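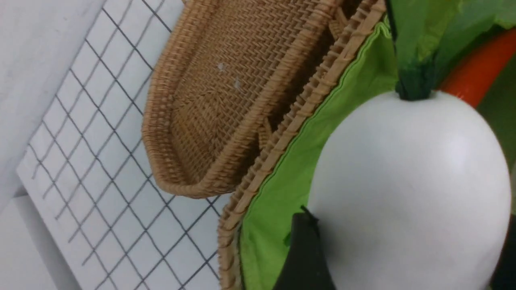 1 min read

September, and the writing group starts again tonight so this is quick. Kettle on.

Read the Amundsen chapter again before breakfast. Still no idea how to teach it. Samuele says give them one paragraph and make them copy it out by hand, slowly, the whole hour if need be. I said they'll revolt. He said good. Typical Rinaldi.

Managed 1581 words yesterday, cut all but 100 this morning. The hundred are fine I think. The bit with the aunt at the station. Everything after it was me showing off.

Must remember: photocopies, 4 spare pens, the Pledov story (the short one, not the one with the horse). Ask if anyone finished teh summer reading. Don't look hurt.

Keep thinking about what she said last term, the quiet one at the back, that she writes better when she's cross. Me too probably. Wasn't cross all August and look what I got. A notebook of weather.

Might try the opening in first person. Tried it before, hated it, cant remember why. Half an hour on that before I go, then soup, then bus.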